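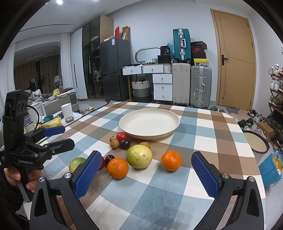
The growers' cooperative at Urquhart has 385 members, most of them with less than two acres under fruit. For the past two seasons they have sold through a buyer called Fenda, and the arrangement runs out in July. The cooperative's field manager talked to us on a Sunday, between a grading run and a meeting about fertilizer.

She started with the price. "We got paid on time, I can't complain there," she said. "What hurt us was the rejects. A truck would go down to Lorberg and 14 crates would come back marked as second grade, and the grower still paid for the trip."

The cooperative now does its own grading before anything is loaded. It took on 12 people for the work, all from member families, and trained them over one slow month. Returns have dropped since then, she said, although she wouldn't put a figure on it until the season's books are closed.

Fertilizer is the bigger worry. Many members cut back last year and their trees are showing it. The cooperative has ordered 500 bags of compost from Murkodum to be sold on credit against the next harvest. "Some people wanted cash loans instead," she said. "I said no. Compost goes on the field. Cash goes on school fees, and then I have the same trees next year."

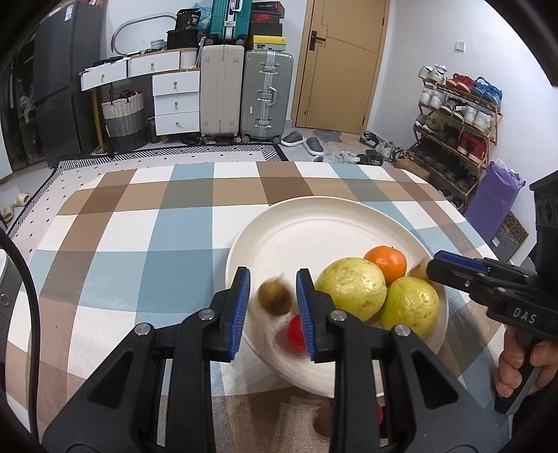

Rejected fruit is the other thing she wants to settle before July. Buyers grade on skin as much as on size, and she thinks growers lose too much that way. Big yellow-green fruit with bumpy skin and a few small brown spots, like the pair sharing a plate with a small orange citrus, is the kind of thing she has in mind. "You peel it and the spots go in the bucket," she said. "So why am I selling it at half price?" She would like a second buyer for juice, and has been talking to two.

As for Fenda, she expects to sign again, for one year this time - with the grading rules written into the contract. The members vote on it after the meeting on transport costs.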